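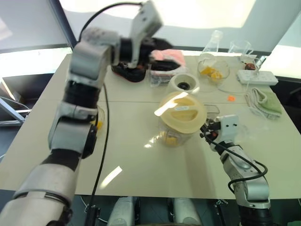 Khang Nghiêm objected during the first trial week that a two-arm kit should be judged by how long it takes to get back to work after a fault, and that cycle time alone would tell a buyer very little. We took up the point, and Section 4 is arranged around it.

Figure 3. The Midow two-arm kit at the test table. The right gripper is next to the lidded jar.

4.2 Handling of mixed objects

The Midow kit is sold by Skuvitz as a package: two arms, two grippers, control software and a support plan. We paid the list price and had no contact with the seller apart from normal support calls. Setup was done by two of the authors following the printed guide, and took one working day. The guide puts the wiring steps after the calibration steps, so we had to calibrate twice.

Objects were left close together on the table. They differed in shape and stiffness, and several were clear, including a jar with a pale yellow lid, beakers and a glass bowl. A folded towel and a power strip were also on the table. The surface is light and reflects the overhead lighting. We did not cover it or change the lighting, as most small labs would not.

Over the trial period we logged 745 grasp attempts. An attempt was stopped by the software if no stable grip was reported within 60 seconds. Most of the stops involved clear objects. Barnabás Bárány reviewed the logs and found that the depth estimate was often placed on the table behind the object. The vendor's May update is meant to address this, but our unit was tested on the version it shipped with.

Recovery was slower than the product sheet suggests. After a protective stop, both arms must be released and sent home, even when only one of them has faulted. This took nearly 30 seconds each time, not counting the walk to the console. The Dosano kit in Section 4.3 lets the second arm hold its position.

Support answered all of our calls the same day. One question, on whether the finger pieces can be ordered separately from the gripper, was still open on 10/23/26, when we closed the log.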